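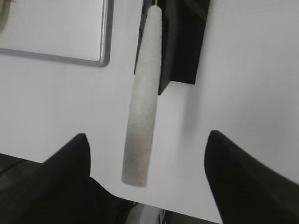 Pacita Rivera reckons I should skip the prologue and start at chapter one, but I'm not so sure, so I'm asking here too. My book group is doing Kumov, a historical novel, 272 pages, and I'm on page 117 and still can't tell the two brothers apart! Does it settle down, or should I cut my losses before we meet? I normally love a family saga (the longer the better) but this one keeps hopping between decades and I've lost the thread.

Wilfredo Yap
It settles down. Stick with it.

Lorna Evangelista
I was just the same! What helped me was spotting that the older brother's chapters are all in the present tense and the younger one's are in the past. Once that clicked I went back to the wedding chapter and it read like a different book. Don't skip the prologue though, the letter in it comes back near the end and you'd be completely lost.

Maximiliano Bravo
Never read it, sorry, but I gave up on Zinberg at the same sort of point and have never missed it. Library copy, so no money wasted. Is Kumov the one with the ferry on the cover?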